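Clurnside Gallery: Teaching the Software About Paper

Welcome to the gallery page, and thank you for stopping by! We put these up every so often so that friends of the project can see what the perception and planning folks have been busy with, because most of what we do lives in log files and doesn't photograph terribly well. This round is all about paper, which Sigrún Kragh picked as our practice material last December and which has been giving us lovely headaches ever since.

The trouble with a plain sheet is that it has so little on it for the tracker to hold on to. Our position estimate comes from matching small features between one view and the next, and a blank white page offers hardly any. Asger Brøndum rewrote the matcher over the summer so that it leans on edges and on whatever lies past them (carpet is wonderful, by the way, all those speckles), and we've been much happier with the paths it gives us.

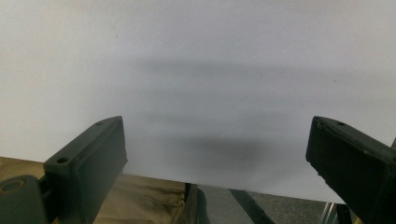
White sheet between the fingers, with soft shadows across it and a strip of carpet and tan fabric below the straight edge.

Shadows are the other half of the story. The old segmentation step liked to call a dark smudge an object, and the planner, being a trusting sort of program, would then plan a grasp for it. Aldo Zanetti went through 1,658 views by hand and marked the shadow regions in 721 of them, with a great deal of coffee and only a little grumbling, and the retrained model now looks at how gradually a dark patch fades before it decides anything. Crisp outlines still get passed along as candidates. Feathered ones go to a second check, which adds 92 milliseconds on our bench machine in Nedau. We would like that number to be smaller!

Next up is the replay viewer, which Skarphéðinn Norðdahl has been building so that you can scrub through a run and see the estimated edge drawn over each view. It still loses its place when you jump backward, so please be patient with it.

Page updated 18/10/2026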